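Desk lamp with outlets in the base: what can I plug into it?

Posted in Home > Lighting and small electrical

Aušra Raudsepp
I have a white LED desk lamp with a round base that is also a power strip. There are two outlets on top, two USB ports between them, and a pen cup at the back where the gooseneck starts. It lives on the table where I read and do paperwork. I no longer have the leaflet, and the label underneath is partly worn off.

I would like to run a laptop charger and a phone from it and get rid of the extension cord. The outlets take angled flat pins with a round ground pin. My laptop charger has the matching plug, and the phone would go on USB.
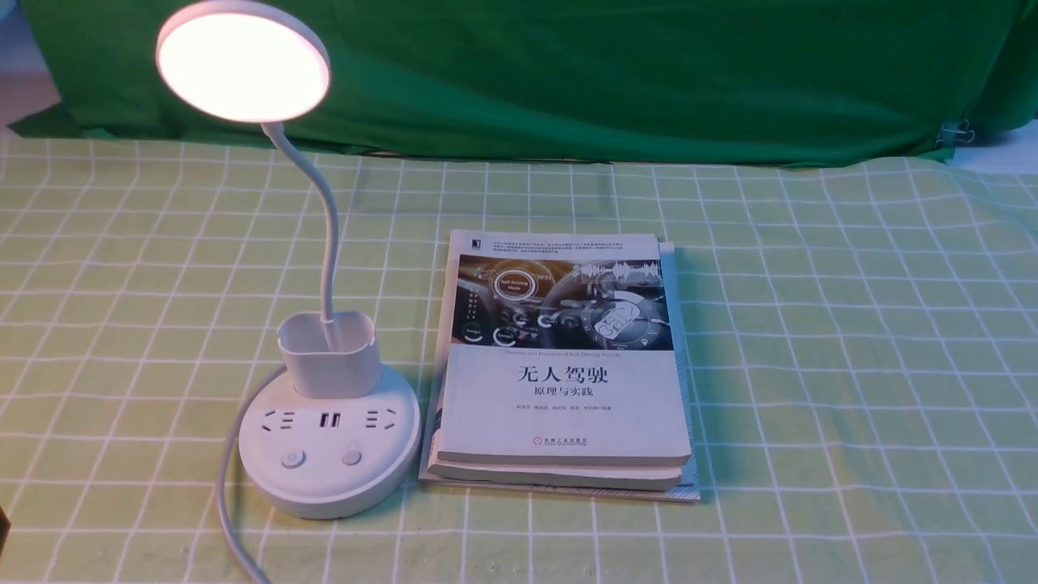
Two things I want to know. First, is there a usual limit for what can go through a base like this? The cord looks thin next to the one on my extension. Second, do the outlets normally go off with the lamp, or do they stay live? The base has two round buttons, one with a power symbol, and I have not tested them with anything plugged in.

flesitz_bench
The limit is whatever the rating label says, and it applies to everything together: both outlets, both USB ports and the lamp. If you can read volts and amps, multiply them. If only the watts are legible, use that number.

Your load is small. Take the output figures on the laptop charger (volts times amps) and add a bit for conversion loss. Mine comes to 65 W. A phone on USB adds little, and the LED head is usually under 10 W. Any base sold as a power strip should carry that.

Do not use it for a heater, kettle, hair dryer or iron, even if the plug fits. If the cord or base gets warm with only the laptop connected, stop using it.

On the buttons: there is no standard. On some models the power button cuts everything, on others it only controls the light. Plug in a phone charger with an indicator LED and press each button in turn. That takes a minute and settles it.

Ikonen7
I had a similar one and it was fine.

rirneck
Agree with the first reply, with one addition. Look for a cross-section printed along the cord jacket, such as 3 x 0.75 mm². If it shows only two conductors, the ground holes are not connected to anything, and a charger with a ground pin should stay on the wall outlet.

Also keep the pen cup for pens. A glass of water should not stand next to outlets that face upward.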